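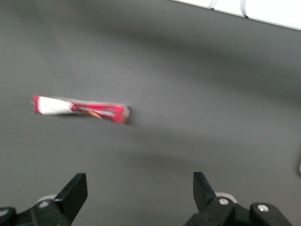 Wrist camera frames blurry on small items — keep or toss?
Posted by skudetberg_lab in Data Collection, 26/10/2026

I'm recording pick demos for a grasping policy. So far I have 590 episodes of one red and white snack bar on a gray table. In a lot of the wrist frames the gripper fingers are sharp but the bar is soft, and the print on the wrapper can't be read. Should I throw those out and start over? Also, is one item enough, or do I need more before I train?

Nitosar
Keep them. The policy sees the same blur at run time, so you want it in the training set. You can still tell where the bar is and which way it points, and the fingers don't need the lettering. I'd only drop episodes where the bar can't be found at all. Check whether your lens has manual focus. If you change it, change it once and note the episode number — mixed focus with no record gave me a bad week in August.

bajwa_k
depends on the camera. mine was fine after i cleaned it

Piscombe
One item is enough to test the pipeline and not much more. I would stop at 500 for the bar and put the time into other wrappers. We went to 19 items with 3 table colors. Turn the bar between episodes too, and use the far corners of the table. If it always starts left of the gripper, the arm will learn to go left.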